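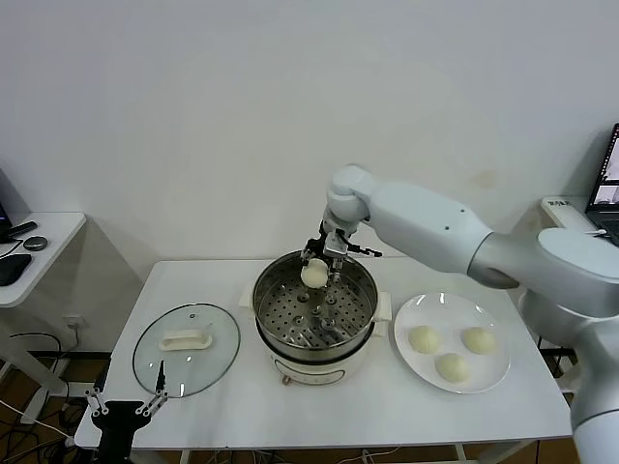
Home | Recipes | Breads | FAQ | About | Contact

Steamed Buns: Your Questions, My Answers

Ever since I put up my basic bun recipe I've been getting mail about it, so I'm collecting the ones I see most. Keep them coming!

What flour do you use?
Plain all-purpose, nothing fancy. I buy the Hindard one in the big bag. Bread flour works but the buns come out chewy, and my kids complain.

My dough won't rise. Is it dead?
Probably just cold. In February my kitchen is freezing, and I give it 90 minutes or even longer (inside the oven with only the light on). Go by size and forget the clock. If it still hasn't budged, your yeast is old - buy new.

Why do my buns wrinkle?
Oh, this one drove me nuts for months. Turn off the heat and leave the lid alone for five minutes, then open it slowly. Letting the dough sit too long before steaming will do it too. 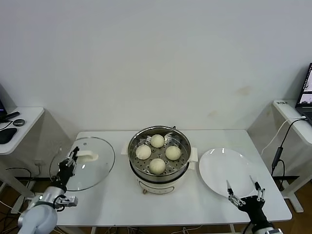
And please don't crowd them! They puff up a lot, and two buns that touch will tear when you pull them apart. I'd rather do a second batch.

Do I need an electric steamer?
Nope. I used a bamboo one over a wok for years and loved it. Electric is easier when the stove is full, that's all.

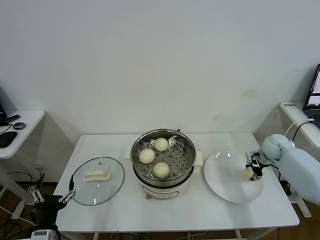 Photo: Zalura Kitchen Pages

Can I freeze them?
Yes, and you should! Steam them first, let them cool all the way, then bag them. They go back in the steamer straight from the freezer, eight minutes or so. I don't microwave mine unless I'm desperate, but a damp paper towel over the top helps.

What can I put inside?
Red bean, pork and scallion, leftover curry, whatever you like as long as it isn't runny. Chill the filling first and it's so much easier to wrap.

Print this page | E-mail this page

Comments (3)

nyarko_bakes: The five minute trick worked, thank you!!

doughgirl39: Can I use half whole wheat? Mine were kind of heavy.

fokden: I let mine rise overnight in the fridge and they were great in the morning.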